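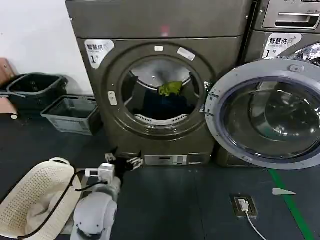
Watine Laundry on Lellitz Street will raise its dryer prices this month, ending a run of 41 months in which the cost of dry socks held steady while everything else in the neighborhood went up.

A full cycle goes from 30 minutes to 25 for the same money. Owner Pichit Sangkhawat prefers to call this "an adjustment in time." Customers have offered other names for it.

By the end of October, 156 people had signed a petition taped to the change counter, including one who signed twice and a dog. Wanpen Kaewsai, who started it, said her jeans need the full half hour and always have.

"He says the machines run hotter now," she said. "My jeans have not been told."

Sangkhawat blames his gas bill, which he keeps folded in his shirt pocket and will show to anyone who asks, and to several who don't. He has agreed to leave wash prices alone until spring. The folding table remains free, with a limit of one person asleep on it at a time.

November 2024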